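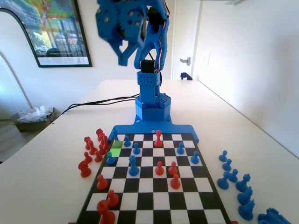 Home | Boards | Sets | Endgames | Contact

Club Sets in Use: Gelside Gallery, Part 2

Reading time: 2 min

Entries on this page cover the blue and red set during a July evening of middlegame and endgame practice at Gelside. Notes by Eulalia Fuentealba.

Board and material
Black and white squares inside a black border, on a white table. Seven blue pieces and seven red pieces remain in play — 14 in total. Captured red pieces are kept on the table to the left of the board.

Highlighted squares
Two squares near the back-left corner are marked in lime green, one directly in front of the other. A blue pawn on the left edge stands just below the lower one.

Red pawns
Two pawns side by side in the middle, with a third just in front of them and to the right. The adjacent pair controls the squares ahead of it and is hard to blockade with pawns alone. Two more red pawns stand toward the near edge on the left, on successive rows.

Blue pawns
Spread across the board from the left edge to the right, with little mutual support. In practice games at this stage we ask players to name the weakest pawn before moving.

Taller pieces
One tall red piece is on the back row near the center. A taller blue piece stands in the middle-left area.

Storage
Sets go back in the Cerasby cabinet, red and blue in separate trays. Report missing pieces at the desk before 9 p.m.

Recent galleries
Gelside Gallery, Part 1
Travel boards from Cavach
The Gallardo weighted set
Rook endings: 100 positions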